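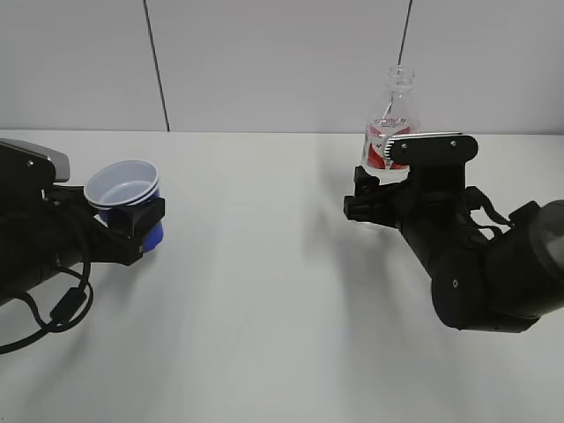
Which of the two end effectors should go on the second bench?

The Jakosico two-finger gripper, for anything with a taper or a rim, and the Skeka hand only where the object has to be held upright by the body. That is the recommendation and the rest of the talk is the evidence for it. Say it now, then repeat it at the end.

## Opening (2 min)

- Work done at Brerncombe in March. Boyang Zheng ran the arms, I wrote the logging. Wenjie Xia reviewed the grasp scoring and disagreed with part of it; come to that under limits.
- Scope: disposable cups and drinks bottles. No metal, no glass.
- Total of 283 grasp attempts across both end effectors. Aborted runs are included if the fingers had closed and excluded if they hadn't.
- Don't read out the attempt breakdown. It is in the handout.

## Controller (3 min)

Both arms ran from the Xu controller. One clock, one log file. In the earlier setup each arm had its own controller and the logs drifted apart over a long session, so any comparison of closing times was worthless. Mention this briefly. People from the old project will ask.

Control loop settings were the same for both arms. Grip force limit on the two-finger unit was set at 35 per cent of its maximum and left there. The hand has no equivalent single setting. Its limit is per finger, and we tuned it by closing on an unopened bottle and backing off until the wall stopped buckling. Admit that this is not a matched condition.

## Cups (5 min)
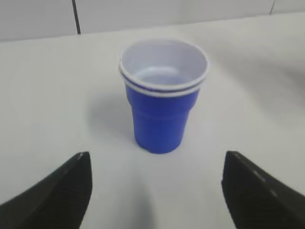
Approach height matters more than finger force when the object is thin-walled. If the fingers close near the rim the wall folds inward, the width reading drops, and the controller reports a good grasp on a crushed cup. Lower down, the taper pushes the object upward as the fingers close. We settled on a point just under half height and kept it. The doubled white rim on the blue cup is what caught us out in the first session: the detector fitted one ellipse across the two lips, put the top of the object in the wrong place, and the grasp height was computed from that. Nested cups now have their own class in the detector. Single cups are unaffected.

Points to make after this:

- Nested cups are stiffer than single ones. Results for the two must not be pooled. The first version of the results table did pool them.
- A slip of the outer cup against the inner one looks like a good hold on the wrist camera. The fixed camera is needed to score it.
- The hand could pick up cups, but its thumb had to be pre-shaped every time. Mean closing time was longer in every session. Give the chart ten seconds and move on.

If asked about suction: not tested. The Jakosico mount would take a cup, but we had no pump on the bench.

## Bottles (5 min)

- Empty clear bottles are the worst case for depth. The depth image has holes in it where the body should be, and the height estimate comes from the neck or the label if there is one.
- With the label removed the detector fell back to the base ring. That worked with the bottle near the arm and got worse with distance.
- The hand wraps the body and does not much care about a few millimetres of lateral error. The two-finger gripper does care.
- Removing the cap changed nothing in the grasp. It did change the neck detection, slightly.
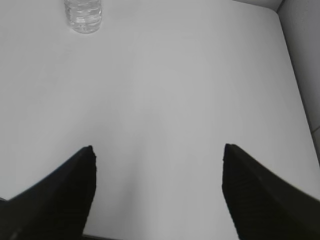 How far from the object can the wrist camera be before its estimate is no use?

It depends on how much of the object is in view. With a tall object at long range the top is lost first, and once the top is lost the height has to come from the fixed camera or from the previous estimate. We used the fixed camera for the first part of every approach and handed over to the wrist camera for the last part. Moving the handover closer to the object removed most of the aborts.

Pause for questions on calibration here, otherwise they arrive during the results.

## Wrist camera mounting (2 min)

Mounted to look between the fingers. Advantage: both fingertips stay in the image, so the calibration can be checked at any time by opening the gripper. Disadvantage: the gripper's own shadow falls where the object is going to be. We masked the fingers and left the shadow alone. Boyang tried a learned shadow mask, which was slower and gave no gain at the lighting level we had.

Training set for the detector was small, 64 images per class before augmentation. Somebody will say it should be larger. Agree.

## Limits (3 min)

- One bench, one lighting arrangement, one table surface. White plastic against a white table is its own problem and we did not vary the background.
- Wenjie's objection: scoring a grasp as held after 6 seconds is too short for the hand, whose fingers relax slowly. Fair. Rescoring from the video is half finished.
- Finger pads on the two-finger unit were changed partway through. Attempts before and after are flagged in the log.

## Close (1 min)

Repeat the recommendation. Jakosico on the second bench, Skeka stays where it is for bottle work. Next run adds part-filled bottles, and the force limit will need doing again from scratch for those.

Handout has the log format and the detector classes. Leave the results table up during questions.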